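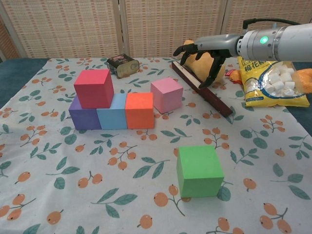
Can a green status light be taken as evidence that the hand is safe to keep running?

On its own it cannot, as the light reports that messages are arriving on the bus and says nothing about whether the values inside them are fresh.

Figure 4. The hand over the maroon bar in the cluttered layout, foam cubes to the left and the marshmallow bag below the forearm. The indicator on the arm housing is green.

4.3 Stale contact readings

The Plulbridge trials were planned as a comparison of grasp planners, and the fault described in this section was not on our list of things to measure. We report it at some length all the same, partly for its safety implications and partly because it casts doubt on a number of results we would otherwise have been happy to publish.

In 18 of 2596 grasp attempts the contact values from at least one finger froze at their last reading while the hand went on moving. The packets kept coming at the normal rate, correctly formed and with valid checksums. Only the payload had stopped changing. The Plestau supervisor, which is meant to catch loss of sensing and bring the arm to a protective stop, raised a fault in 2 of these attempts. In the remainder it stayed silent and the attempt ran to the end of its trajectory.

The supervisor documentation describes its check as "continuous verification of tactile integrity". We think this wording is generous. As far as we can establish from the configuration files and from bench tests with a signal injector, the check is a watchdog with a 200 ms timeout on packet arrival. A hand that repeats the same number forever will satisfy it. Both of the stops we did obtain came during attempts in which the bus also dropped out for unrelated reasons, so we are reluctant to credit the supervisor even with those.

The consequences depended heavily on what the hand was reaching for. With the foam cubes a frozen reading was close to harmless: the fingers closed further than commanded, the foam gave way, and the attempt was usually logged as a success. Rigid items were another matter. The long bar in Figure 4 is reached from above with the fingers spread, and the planner relies on first contact at one fingertip to decide when to halt the descent. If that fingertip is reporting a stale zero, the descent continues until the joint torque limit trips. That limit is set well above anything we would want applied to a person's knuckles.

We draw attention to this because the cell was run as a shared workspace. Objects were reset by hand between attempts, and our risk assessment listed contact sensing as the primary means of limiting force, with torque limiting as the backup. Given what we now know, that ordering was wrong. The backup was doing the work whenever the primary failed, and we had no means of telling when that was. Resets were since moved behind an enabling switch, which should have been fitted at the outset.

4.3.1 Candidate causes

Three explanations were put forward during the work. The supplier of the Drulora hand suggested electrical interference from cable movement near the wrist. We rerouted and clamped the cable and saw no change in the behaviour, although the fault is infrequent enough that a short run without it proves very little. We do not regard the cable as cleared. We simply have no evidence against it beyond the supplier's opinion, and the fact that checksums remained valid throughout sits awkwardly with interference of any ordinary kind.

A second suggestion was overheating of the finger electronics. Motor temperatures were logged but those of the sensor boards were not, and the motor logs for the affected attempts look much like the others. Anyone wishing to defend this explanation will need an instrumented hand, which we did not have.

The third, which we favour, is a buffer fault in the finger firmware. Under some conditions the communication task appears to keep transmitting a buffer that the sampling task has stopped filling. Power cycling the hand restored normal readings on every occasion, and re-zeroing without a power cycle never did. This is consistent with a stalled task. It is also consistent with several other things, and without access to the source we cannot take it further. The supplier's revised firmware arrived in September with a note that "sensor stability" had been improved. No change list was attached.

4.3.2 What the success rate conceals

It would be easy to argue that a fault in so few attempts has a negligible effect on the comparison in Section 4.2. We are less comfortable. The 18 cases are those found by an offline search for contact channels showing no variation at all during finger closure. Sensor noise normally guarantees some variation, so the search is reliable for a complete freeze. A freeze that began late in an attempt, or cleared before the end, would slip past it. The figure should be read as a lower bound.

There is also the matter of attempts scored as successes. Our scoring rule asked whether the object left the table and stayed in the hand. It took no interest in how hard the hand was squeezing. A plush toy or a foam cube held with uncontrolled force scores exactly as well as one held gently, and the soft objects in our set are therefore poor witnesses. The same objection applies to the Bainbridge protocol, from which we borrowed the rule, and we suspect to a good deal of published work that uses compliant items on a tabletop.

We have since added a sequence counter, written by the sampling task itself, and a stop that triggers when the counter fails to advance. On the bench it catches injected freezes. Whether it catches the real one is unknown, as the fault has not recurred under the revised firmware, and we have not run enough attempts for that absence to mean much.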